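What I Learned From Sitting on My Hands

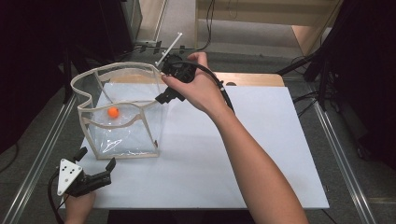
I promised back in the spring that I would write up how the slow season went for me, and then of course I didn't, and a couple of you have written in (very kindly!) to ask if I'd given up on the market altogether. I haven't. I'm still here, still trading my little account at the kitchen table before breakfast, still drinking too much coffee while I do it. I just had a stretch where there wasn't much to say, and I've been turning over what that stretch did to me.

For anyone new, I should say that I'm not a professional and never was. I hold a handful of stocks for the long haul and I keep a smaller pot of money, walled off from the rest, that I use for shorter trades lasting anywhere from a few days to a few weeks. That smaller pot started the year at 3000 dollars. I know that sounds like pocket change to some readers, and to others it probably sounds like a lot to be playing with. For me it's the size where I care about the result but can still sleep.

So, April. April was the month where I did next to nothing, and I'd like to claim it was a plan. It wasn't, really. I had come off a bad trade in Voltora, which I'd bought because the chart looked tidy and because I'd been reading about batteries for a week straight and had talked myself into being an expert. It drifted down a little every day, never enough to scare me, and by the time I finally sold it I had been carrying it around in my head for so long that I was almost relieved to see the loss on the screen. If you've ever had a tooth out, you'll know the feeling.

After that I told myself I'd take a few days off, and the few days kept stretching. I still got up early and opened the platform. I still went through my watch list, which had Homov and Ruveo on it and a couple of funds I follow mostly out of habit. I wrote down what I would have done if I were trading, with the price and the reason, and then I closed the laptop and went and got on with the laundry.

I kept that up for the whole month, and those notes have turned into the most useful thing I've written all year, this blog included. I had 8 trades on paper by the end of it. When I went back and worked out how they would have gone, the account would have finished up a bit, which stung! But when I looked closer, nearly all of the gain came from one of them, the Ruveo one, and I know myself well enough to know I would never have held it that long. I'd have grabbed the first small profit and felt clever for an afternoon. The rest were a muddle. Two of them I had "bought" for reasons I couldn't even follow when I read them back. One note just said "looks ready." Ready for what? I have no idea what I was thinking.

Reading your own reasons a few weeks later is a humbling business, and I'd recommend it to anybody. I always used to keep a record of my prices, because the broker does that for you and it's no trouble, but I'd never bothered to keep the reasons. Prices tell you what happened to your money, and that's worth having, but I could stare at a page of them all day and not see that I buy things when I'm bored. Boredom was all over those notes. It's there on the quiet mornings, when volume was thin and everything was just sort of sloshing back and forth, and there I am, inventing a story about why this particular slosh was different.

I've changed a few things since. I write the reason down before I place the order, in a full sentence, as though I had to explain it to my sister (who thinks the whole hobby is bonkers, and is a very good imaginary audience for that reason). If I can't get to the end of the sentence, I leave the trade alone. I've also stopped opening the platform in the afternoon. The first hour gives me everything I need for the way I trade, and the afternoon look was only ever me poking at things.

I moved my record keeping too. For years I used a spreadsheet I'd built myself, with tabs nobody else could have made sense of, and last month I finally tried Nijs, the journal program a reader mentioned in the comments a while back. I like it fine. It's a bit fussy about dates, and I had to enter my older trades by hand, and that took up the better part of two evenings and a whole pot of soup. But it lets me tag each trade with a mood, and I thought that was silly right up until I sorted by it. I won't tell you what my results look like under "restless." You can guess.

As for how the account is doing, I said I'd be open about numbers here, so all right. Once I started up again I kept my positions small, smaller than I needed to, and it took me a while to feel normal with an open trade again. I bought Homov after it came back down to a level it had bounced from before, and I wrote my sentence, and it was a pretty good sentence if I say so myself. I sold half when it reached the price I'd put down and the other half a bit later when it started to sag. That's been the best one so far. All told, the closed trades since I came back have brought in 658 dollars, and that more than covers what Voltora cost me, with something left over.

I did miss some moves while I was sitting out. There was a morning in the middle of April when nearly everything on my list jumped at the open, and I remember standing at the counter with a piece of toast, feeling as if everyone had gone to a party without me. By lunch most of it had faded back. I wrote that down too, and it's one of the notes I look at most, especially when I get the itch.

A few of you asked if I'd post the notes themselves. I'm thinking about it. They're scruffy, and I'd have to take out some grumbling, but I can probably type up a page or two over the next couple of weeks, the Ruveo one at least. I have a small position in it now, for real this time, and my sentence for it runs to four lines, so we'll see if I manage to hold on.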